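Categoría: Proyectos en curso / Cocina central

Informe de avance para la entidad financiadora
Automatización del puesto de vapor, cocina central de Belholm
4/3/19
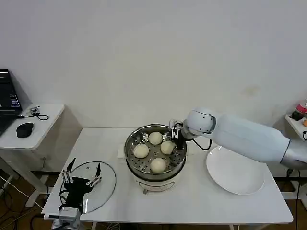
1. Estado general

El proyecto Lotgate sigue el plan aprobado, con un retraso en la parte de emplatado que se explica en el apartado 3. La cocina de Belholm prepara 668 comidas por servicio para los comedores de la zona. El pan al vapor es una de las guarniciones fijas del menú y hasta ahora se hacía enteramente a mano.

La tarea elegida para esta fase es la retirada de los panecillos de la vaporera y su paso al plato. Se trabaja con dos brazos y pinzas de dos dedos en una mesa separada de la línea, con una olla eléctrica de sobremesa, su bandeja perforada y un plato blanco grande. Las pruebas se hacen con pocas piezas, cuatro panecillos en la bandeja, para poder repetir el ciclo varias veces en una misma mañana.

2. Trabajo realizado

Se ha dividido la tarea en tres pasos: apartar la tapa, sujetar la bandeja o el pan según el caso, y dejar la pieza en el plato. La tapa es de cristal transparente y el sistema de visión la localizaba mal cuando estaba apoyada en la mesa, por los reflejos. Se ha corregido en parte bajando la intensidad de la luz del techo. Falta comprobarlo con la iluminación real de la cocina, que es más fría y viene de dos lados.

El contacto con el pan da menos problemas de los esperados. Con la fuerza de cierre inicial quedaba marca en la masa. Gulbridge, que suministra las pinzas, ha enviado un ajuste de los parámetros y la marca ya no se aprecia a simple vista en la mayoría de las piezas. El equipo de cocina pide que se repita la prueba con la masa integral, que es más blanda.

El programa de control lo mantiene Magyar. La última versión permite detener los dos brazos con una sola orden, cosa que pidió el personal en la reunión anterior.

3. Pendiente y retrasos

El emplatado va con retraso. El brazo derecho deja bien la primera pieza, pero las siguientes se acercan demasiado entre sí y el pan se pega. Se está probando otro orden de colocación. Si no se resuelve antes de mayo, proponemos entregar el paso de retirada por separado y dejar el emplatado para la fase siguiente, sin cambio de presupuesto.

También queda pendiente el permiso para mover la mesa de pruebas junto a la línea. El cableado actual va por el suelo y así no puede entrar en la zona de paso. Hace falta una canaleta y una toma más.

4. Efectos en el personal

El puesto de vapor lo cubren 3 personas por turno. Ninguna deja la cocina a causa del proyecto y así consta en el acuerdo firmado con la plantilla. Lo que cambia es el reparto: una persona seguirá en el puesto, cargando la masa y vigilando los brazos, y las otras dos pasarán a preparación en frío, donde faltan manos desde el otoño.

Las quejas principales del puesto eran el vapor en la cara al levantar la tapa y las quemaduras pequeñas en los dedos y las muñecas. Esperamos que bajen, pero todavía no hay datos, porque los brazos no trabajan en el servicio real. El registro de incidencias se lleva desde el inicio del proyecto para poder comparar.

Hay reservas que conviene recoger. Parte de la plantilla considera que vigilar una máquina cansa más que hacer el trabajo, y pide que el puesto rote cada dos horas. La dirección está de acuerdo en probarlo. Otra petición es que la formación se haga dentro de la jornada. La primera sesión se hizo fuera de horario y asistió menos gente de la prevista.

5. Gasto

El único gasto no previsto de este periodo son 800 euros en puntas de recambio para las pinzas, que se desgastan antes de lo que indicaba la oferta. Se ha cargado a la partida de imprevistos. El resto de partidas no varía.

6. Próximos pasos

- Repetir la prueba de agarre con masa integral.
- Instalar la canaleta y la toma eléctrica.
- Segunda sesión de formación, en horario de trabajo.
- Prueba del ciclo completo con la bandeja llena.
- Decisión sobre el emplatado, en mayo.

El próximo informe incluirá los tiempos por ciclo y el primer resumen del registro de incidencias.

© Proyecto Lotgate, cocina central de Belholm. Contacto | Aviso legal | Volver arriba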